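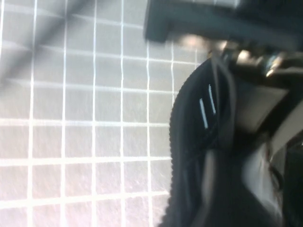 Anong Sombatkul asked us which gripper she should buy, and was surprised to be told to test 2 before choosing.

Clulleck compares grippers, arms and wrist cameras for firms that do not have a test bench of their own.

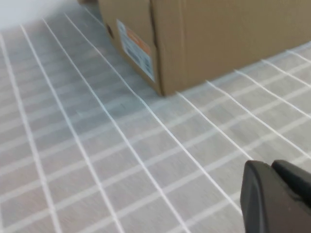

Each comparison follows the same written plan – 60 trials per gripper, with one controller throughout. Items range from soft goods to shipping cartons, and a labeled cardboard box on the gridded table is a typical subject. Reports go to the client only.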